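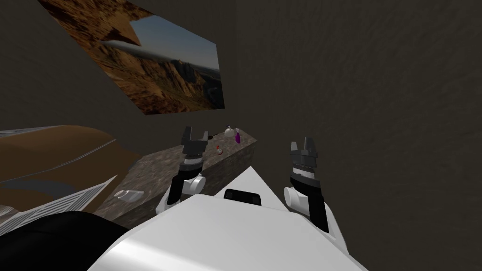

Stone Counters: Everyday Care That Keeps Them Looking Good

I love a stone counter. I have lived with one for years now, in a kitchen on the north side of Elldale that gets hardly any sun, and I still run my hand along it every morning while the coffee drips. Most of what I know I learned by making a mess and then cleaning it up, so here are the habits that stuck!

Wipe with the right stuff

Warm water, a small squirt of plain dish soap and a soft cloth will handle nearly everything. Rinse the cloth, wipe again, then dry with a towel. The drying is the part people skip, and it makes such a difference – hard water leaves a gray film that builds up until the whole counter looks tired.

Keep vinegar, lemon juice and bathroom sprays off marble and limestone. They eat into the surface and leave dull spots that no amount of wiping will bring back. Granite is tougher, but I still don't use vinegar on mine.

The water drop test

Put a spoonful of water on a clean, dry spot and leave it for 15 minutes. If it's still sitting up in a bead, your sealer is doing its job. If the stone has gone dark under it, it's time to reseal. Try it next to the sink and next to the stove, as those two spots wear out first. I do mine every June, when the windows can stay open.

Resealing is an easy afternoon job. Clean the counter the night before and let it dry fully. Spread the sealer thin, wait as long as the label says, and buff off every bit of the extra before it dries. My first time I left puddles and spent an evening scrubbing off sticky patches, so please do buff! I was once quoted $249 to have it done for me, and I did it myself with one bottle and a stack of old T-shirts.

Getting oil stains out

Mix baking soda with water until it's as thick as peanut butter. Spread it over the stain, a little past the edges, cover with plastic wrap and tape it down. Leave it overnight, take off the plastic, let the paste dry out and scrape it away with something plastic (an old gift card is perfect). A bad stain may need three or four rounds. My olive oil ring took four, and I was so happy when it finally went that I called my sister.

Speckled stone hides crumbs

It really does. Crouch down and look across the counter toward a window or lamp and you'll see everything you missed. For stuck-on dough, hold a plastic scraper nearly flat and push gently.

Light makes the biggest change

If your kitchen has dark walls, try a light strip under the cabinets before you think about repainting. I put in a warm white one and the stone woke right up – all those little flecks I had forgotten about! Stick it near the front edge of the cabinet so the light falls where you chop.

Hot pans

Use a trivet, every time. Stone can take some heat, but the sealer and the seams are less forgiving. I keep two cork ones on a hook by the stove.

Next up on this page: grout, and how I finally got the pink stuff out of the corner behind the faucet.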